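Capítulo 7
Organización de la superficie de trabajo

7.1 Introducción

Se denomina superficie de trabajo al plano horizontal en el que coinciden alimentos, vajilla y aparatos durante la preparación de una comida. Su rendimiento depende menos del área total que del área libre continua, es decir, la que puede ocuparse sin desplazar otro objeto.

El método de Kairys clasifica los elementos en fijos (hornos de sobremesa, placas), semifijos (platos, tazas) y móviles (fruta, envases de condimento). Los fijos se sitúan en un extremo, con el recorrido de la puerta despejado. Se recomienda reservar 30 cm ante ella.

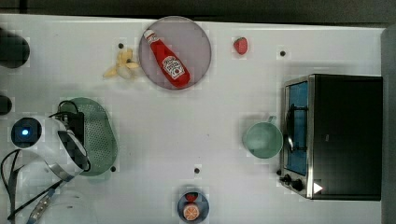

Los elementos móviles plantean el problema inverso: ocupan poco, pero fragmentan el área libre. Una fresa suelta o un plátano pelado sobre el tablero inutilizan una franja muy superior a su propio contorno. Un frasco tendido sobre un plato anula, además, la función de este. La regla de agrupación (apartado 7.3) establece que todo alimento sin envase debe apoyarse en vajilla.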